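How to test if a robot arm can clear your counter (simulator first, kitchen later)
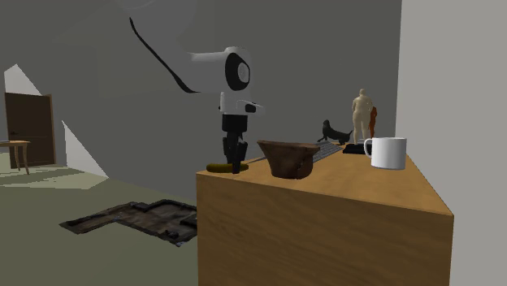
Ronby asked under the last tutorial whether any of this is worth the time, when a person can clear a counter in one minute and the robot needs the whole evening to learn it. I think it is a fair question. My answer is that you should measure it for your own chore before you decide, and the steps on this page are how I do it.

I use Lakix for the simulation and Sudico for the part which decides how the arm moves. You can follow with other software, only the names of the menus will be different. English is my second language, so if some step is not clear, please write in the comments and I will fix it.

What you need

A computer with a decent graphics card
Lakix, installed and opened at least once
One arm model with a two-finger gripper
A room with a counter (the sample room is fine)
A notebook or a spreadsheet for the results

Step 1. Choose one chore and write it as one sentence

"Tidy the kitchen" is too big. A machine can't know what tidy means in your house, and you can't score it. My sentence is: pick up the banana-shaped thing at the left end of the counter and put it in the wooden bowl. It has one object, one place to start and one place to finish.

Write also what counts as failed. For me it is failed if the object falls on the floor, if the bowl tips over, or if the arm touches anything else.

Step 2. Put a real mess on the counter

Many demonstrations use a clean table with one cube in the middle. Nobody's counter at home looks like this. In my room there is a keyboard partly behind the bowl, a white mug near the right end, and a few small figurines, one of them a black seal. They have no job in the chore. They are there to be in the way.

The wall on the right side is also important. The counter is pushed against it, so the arm has less space there than in an open room. Leave your walls in, even if the arm complains.

Step 3. Check the start position

Bring the gripper down over the counter with the fingers pointing straight to the floor. Stop before they touch the top. If you start too high, the first part of every attempt is only travel and you wait for nothing. If you start too low, the fingers will scrape when the arm begins to move.

Save this position with a name. I forgot to do it the first time and had to set it again by hand in the morning.

Step 4. Run a small batch

Run 100 attempts and change nothing between them except the starting place of the object. Move it a little and turn it a little each time. Lakix can do this under Scene, then Shuffle. Keep the shuffle small in this step.

In my first batch the arm finished 63 of them. Please don't be too happy or too sad about the first number. Look at the failures instead, one after another. Most of mine had the same reason: the fingers closed across the long side of the object and it slipped away. A curved object must be taken across its narrow side, near the middle.

Step 5. Fix one thing and run the long batch

Fix the most common failure only. If you fix three things together, you won't know which one helped. In Sudico I limited the angle of the wrist before closing, and this was one line in the settings.

Then run the long batch overnight. Mine was 2,855 attempts with the bigger shuffle, and 2,573 were good. I was pleased with this, but read the next step before you buy anything.

Step 6. Be strict about what the number means

A simulated counter is kind to the robot. The bowl is always the same bowl. The light doesn't change when a cloud comes. No child takes the mug in the middle of the attempt. A real banana is also softer than the model thinks, and the arm can squash it and still report success.

So my opinion today is this. One object, one counter, one place to put it: yes, a machine can do it, slowly. A full counter after dinner, with wet plates and crumbs and a phone charger: not yet, or not without a person standing beside it. On a shop floor the chances are better, as the parts come in the same shape and the same colour every time, and the bench stays where it is.

Step 7. Try a second chore before you trust the first

Go back to Step 1 and write a new sentence with a different object. The mug is a good choice because of the handle. Don't change the settings from Step 5. When I did this, the wrist limit that helped so much with the first object made the mug nearly impossible, and I had to set a separate limit for each object.

Common problems

The arm shakes when it is near the wall. Lower the speed for the last part of the movement.

The object jumps when the fingers close. The grip force is too high, or the weight of the object was left at zero. Check the weight first.

The bowl slides away. Raise the friction of its base a little, but keep it believable. A bowl that is glued to the counter will give you a beautiful number and teach you nothing.

Shuffle puts the object inside the bowl before the start. Draw the shuffle area by hand and leave a gap around the bowl.

The settings file from Step 5 also works with the Romaniuk gripper, if you change the finger width at the top of the file and save it under a new name.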